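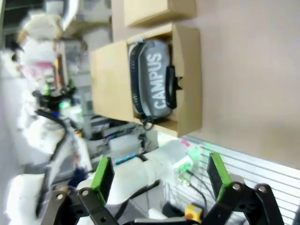

Gray CAMPUS zip pouch in a cardboard box.

Trerkthorpe School Supply Lists

README, last touched in June

Hi! This is a collection of back-to-school supply lists from the schools in and near Trerkthorpe, typed up line by line into one big table. I started it when my oldest went into second grade and I got curious (okay, annoyed) about why her list asked for four kinds of folder. Then Johanna Lüthi gave me a stack of old lists she had kept from all three of her kids, and it sort of grew from there.

What you get

There are 73 lists, which come out to 1,722 rows, one row per thing a family was asked to buy. After I cleaned up the names I had 483 different items left. That still seems like a lot to me, but wait until you see how many ways a school can ask for glue.

Files

lists.csv has one row per list: list ID, school code, grade, school year, and whether I worked from paper or a PDF.
items.csv is the big one, with every line from every list.
names.csv matches the wording on the list to my cleaned-up name. Open this one first if something looks weird.
notes.txt is me talking to myself. Read it if you like!

Columns in items.csv

list_id: goes with lists.csv.
raw_text: the line exactly as the school wrote it, typos and shouting included.
item: my cleaned-up name.
qty: how many they wanted. Blank means the list didn't say. I never filled in a 1.
unit: box, pack, pair, each.
brand_asked: y or n. I kept this to y/n and left the brand names in raw_text.
shared: y if the item goes into a class bin, n if the kid keeps it, blank if I couldn't tell.
optional: y if the list says "optional," "wish list," "if you are able," or anything in that spirit.

How I typed it all in

Mostly at the kitchen table after 9 p.m. The PDFs were easy, the photocopies of photocopies less so. Costel Papadopoulos wrote the little script that splits lines like "2 glue sticks and scissors (blunt)" into separate rows, and it does a good job until somebody uses a slash. "Pens/pencils" could mean either one or both, so those rows say "pens or pencils" and I left it at that. When I was done, Gráinne Hanrahan picked 30 rows and checked them against the originals. She found two quantities I'd swapped, both in the same kindergarten list, and those are fixed now.

Pouches, cases and boxes (my least favorite part)

Some lists say pencil case, some say zipper pouch, some say supply box, and one fifth grade teacher wrote "container w/ lid or zip, your choice." I ended up with three names: pouch for anything soft, box for anything hard, and pencil holder for the ones that don't say. If you want them lumped together, filter on the group column in names.csv. I went back and forth on this for a whole week and I'm still open to being talked out of it.

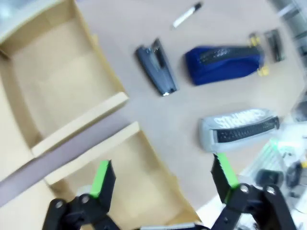
Can I add up the qty column to see how many pencils a class was asked for?

Only after you check the unit column. Some schools ask for 24 pencils and others ask for two packs, and a pack isn't the same size everywhere, so adding them straight down gives you a number that doesn't mean much.

Things to watch out for

Middle school is thin. Most of those lists are handed out by individual teachers in the first week and never make it online, so what I have leans heavily toward the lower grades.

There are no prices in here. I did try! Stores change them so fast in August that I gave up.

The Pellovau lists come in two languages side by side. I typed up the English half only, and Drita Milošević is working on the other half when she has time.

School names are swapped for codes. Please don't try to work out which is which and then email the principal about tissues.

Using it

Go ahead and use it for whatever you like: class projects, your own PTA, a chart to wave around at a meeting. Just mention where it came from. If you have old lists in a drawer somewhere, I would love them, crumpled is fine, and anything from before 2010 would make my month.

Changes since the last version

Split "markers" into washable, permanent and dry erase.
Fixed the two kindergarten quantities.
Took out one list that was in there twice under different grades.
Headphones and earbuds are now separate items (thanks to Branislav Kollár, who asked three times).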